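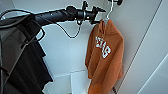
Why does my dryer stop after a few minutes and leave everything damp?
Most of the time it's airflow. A clogged vent hose makes the drum overheat, the safety cutoff trips, and the machine quits until it cools down.

Ticket: Grudurell vented dryer, stops mid-cycle
Status: Solved

Okay, posting my whole log because I read so many half-finished threads while fighting with this thing! The dryer is a Grudurell, bought used from the Adilier outlet in March, and it ran great right up until I moved it to the back wall.

First symptom: starts fine, heats fine, then goes silent. Door light still on, no error code. If I left it alone for 30 minutes it would start again like nothing happened (and then quit again, of course).

Try 1. Cleaned the lint screen, even though it looked clean already. Washed it with dish soap too, which the Brundham parts page suggests if you use dryer sheets. No change.

Try 2. Different outlet. No change. I also got yelled at by the smoke alarm while I was behind there with the vacuum, unrelated, low battery.

Try 3. Ran it empty with the hose off the back, window open. It went the full 70 minutes! So the heater and the motor were fine, and I felt a bit silly for pricing a new thermostat.

Pulled the hose all the way out and there it was, squashed flat behind the machine with a wad of lint packed into the bend. I had shoved the dryer too close to the wall. Replaced it with a short stiff duct from Lepik, 3 feet instead of the long floppy one, and taped the joints with foil tape.

Update: a load of towels came out properly dry on the normal setting. Heavy sweatshirts still want extra time around the hood and pockets, so I hang those up overnight and stop worrying about it.

Leftover question for anyone with the same model: the filter light is still blinking. Holding the start button did nothing, and the manual only covers the newer panel. If you know the reset, please reply here and I'll add it to the log.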